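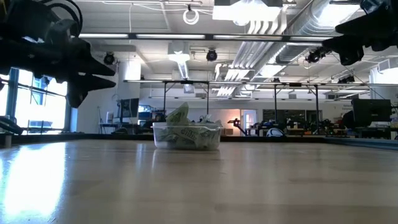 About Sirnley Label Testing

Sirnley Label Testing is an independent laboratory for printed labels, wrappers and paper sleeves. We measure how well print and adhesive hold up between the press and the shop shelf. Our customers are packers, label printers and food producers who need a written result before they commit to a full print run.

What we test

Rub resistance. A printed sample is rubbed against a blank sheet under a fixed load. We report the ink transferred and the change in the printed surface.

Fold and crease. Samples are folded along and across the grain, flattened and checked for cracking of the ink layer. Coated papers are tested on both faces.

Peel. Adhesive labels are applied to the customer's own pack, left for the agreed period and peeled at constant speed. We report the mean force, the peak force and the type of failure.

Cold storage. Applied labels are kept chilled and inspected for lifting edges and loss of legibility. The standard period is 21 days. Longer periods can be arranged at the time of booking.

Barcode grading. Codes are graded before and after each of the tests listed here, so that the loss in grade can be assigned to a single cause.

We do not test for food contact safety. Enquiries of that kind are passed to a suitable laboratory with the customer's agreement.

History

The laboratory was set up by Mayuree Somboon, formerly a print technician at Parnex, to carry out rub tests for small printers with no equipment of their own. Peel testing was added when Tekholm closed its in-house test room and sold us the tensile tester, which is still in use. The cold store followed after we moved to the present building.

Staff

We employ 11 people. Mayuree Somboon remains director and signs all reports that may be used in a dispute. Apinya Noiphan is head of testing and is responsible for calibration, method sheets and staff training. Each job is given to one technician, who carries it from receipt to draft report. A second technician checks the figures.

Samples

Please send at least 40 labels from each print batch, unfolded and packed flat between stiff boards. Reels should be sent on their core. Mark each packet with the batch reference, the paper grade and the ink system. Samples are conditioned overnight before testing. Remaining material is kept for 3 months after the report is issued and then recycled, unless its return has been requested.

Reports

Reports give the method, the conditions, the individual readings and the mean. We do not issue a pass or fail unless the customer has supplied a limit in writing. Results are not shared with other parties, including the printer, without the customer's consent.

Ownership

Sirnley Label Testing is owned by its director and staff. Hviid held a minority share until the move and now has no interest in the company.

Samples may be delivered to reception until 4 pm. Visits to the laboratory are by appointment.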